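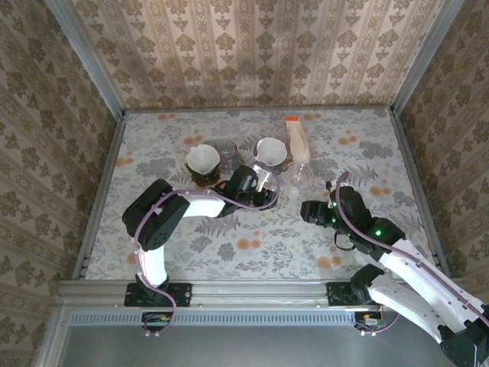

Paper filters, a carafe and a small glass cup on a patterned cloth.

The Teuber fraud case: your questions
Answers by Lourenço Rebelo, Tiltdale courts page. Last checked 5 Aug 2026.

What is the case about?
Teuber sold home alarm contracts door to door in Tiltdale and Skustbridge. Prosecutors say most of the alarms were never connected to anything. Two former managers are charged with fraud by false representation. Both deny it, and a jury hasn't heard a word of evidence yet, so treat anyone who tells you how it will end with some suspicion.

How many customers are involved?
The charges cover 194 households. You may have seen much bigger totals on local message boards. I've asked several of the people posting them where they came from and had no answer worth printing.

The company said it had refunded everyone. Has it?
It said so in a leaflet. The papers read out at the last hearing listed 48 refunds, and some of those were part payments. I'd want to see a bank statement before using the word "everyone". 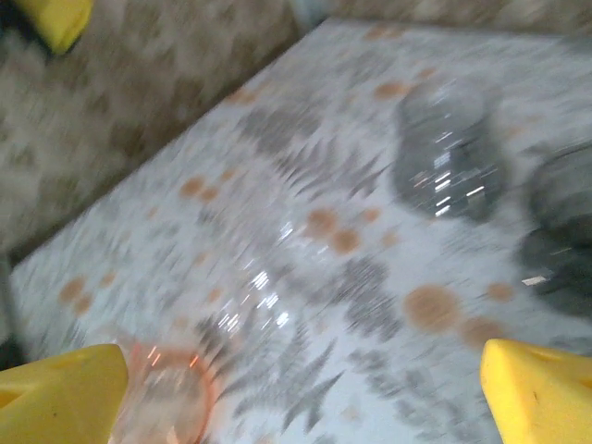
When is the trial?
It is listed for November at Skustbridge Crown Court. I wouldn't book a day off work for it. The first date was moved with very little notice, and the reason given in court was "disclosure", which can mean a missing page or a missing van load.

Can I go and watch?
Yes. The public gallery is open unless the judge says otherwise. Check the list the evening before and again in the morning. Phones off, no recording.

Will I get my money back if they are convicted?
Perhaps. The judge can order compensation, but the court looks at what a defendant can pay as well as what you lost. An order on paper and money in your account are separate things, and the wait between them can be long. If they are acquitted you could still ask for advice about a civil claim, though whether there is a company left to claim against is another matter.
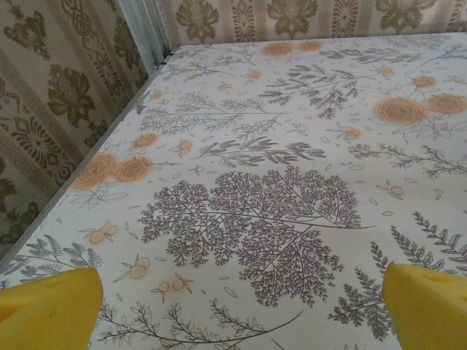
Someone rang offering to recover my losses for £50. Should I pay?
No. Three readers in Barkberg have had the same call. The caller claims to work "with the court" and wants the fee up front by card. Courts don't ring people up selling a place in the queue. Hang up, report it, and tell your bank if you gave any details.

Why don't you print the defendants' addresses?
Several of you have asked, and the tone of some of the emails is the reason.

I bought an alarm from them and nobody has contacted me. What now?
Report it to the police and get a reference number. Keep the contract and any receipts, even if the salesman told you the paperwork was only a formality. Don't assume you'll be added to the present case. I asked whether new complaints would be and was told it was "under review", the same answer I had last time.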